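Draughts and Heat Loss Through Internal Doors in Older Shared Houses

Project report, Building Services module
Nantana Paisan and Thongchai Rojanasak

1. Background

Most advice on draughts deals with front doors and windows. Internal doors get less attention, although in a shared house they are often the boundary between a heated bedroom and a cold hallway. Many tenants heat only their own room. We wanted to find out how much air passes under and around a closed bedroom door, and whether cheap seals make a difference that a tenant would notice.

The work was done at Edine, a terraced house let to students. The hallway has no radiator. We had permission from the landlord to fit temporary seals as long as nothing was screwed into the woodwork.

2. Method

We chose two bedrooms on the same floor. One door was left as it was and the other was fitted with a brush strip along the bottom and foam tape around the frame. Both rooms were heated to the same thermostat setting in the evening and the heating was then switched off. A temperature logger was placed on a desk in each room and a third in the hallway. The loggers took a reading every 5 minutes.

After the first set of readings we swapped the seals to the other door and repeated the test. This was meant to remove any difference between the rooms themselves, as one of them has an outside wall on two sides.

We also held a strip of tissue paper along the edges of each closed door to find where air was moving. This is a rough test but it was useful for deciding where the foam tape should go.

3. Doors and frames

Solid timber doors are heavy and let little heat through the panels. The gaps are the weak point. A door that has dropped on its hinges will often touch the frame at the top corner and leave a wedge-shaped gap at the other side, and a door trimmed to clear a thick carpet leaves a large gap if the carpet is later taken up.
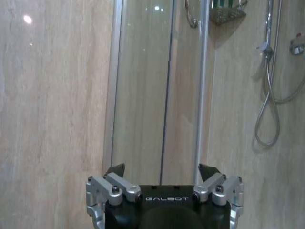
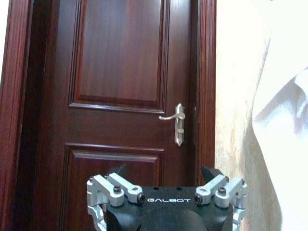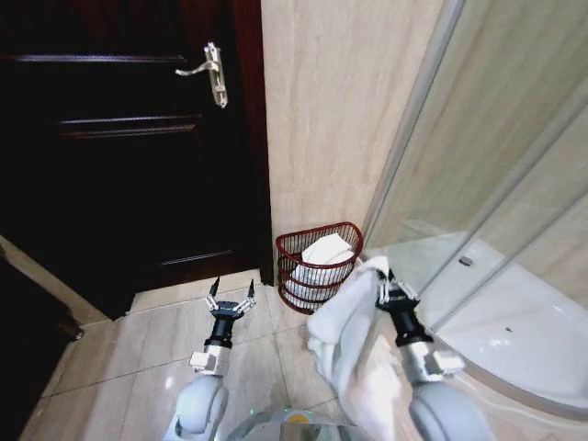
Figure 1. Second picture: raised-panel door and casing in reddish-brown wood. Third picture: dark brown door with lever handle, next to a marble-patterned tiled wall.

4. Results

Across both tests we collected 2,891 readings. The room with the sealed door cooled more slowly each time, but the difference was smaller than we expected. The bottom gap mattered most. When the brush strip was taken off and the foam left in place, most of the benefit was lost.

The tissue test showed air moving in at the bottom of the door and out at the top, which fits with warm air rising. On windy evenings the pattern was less clear and the tissue moved in both directions.

The room with two outside walls cooled faster in both tests, with or without seals. In that room the window is probably a bigger problem than the door.

5. Problems

One logger stopped during the first test and about 50 readings had to be left out. Housemates also opened the doors at times. We asked them to write down when they did this, but the list has gaps. The foam tape came away from the frame in one corner and had to be replaced before the second test.

6. Further work

The test should be repeated in colder weather, as ours was done in May and the hallway was fairly mild. It would also be worth checking what happens to air quality in a small bedroom once the door is sealed, particularly where the window is kept shut overnight.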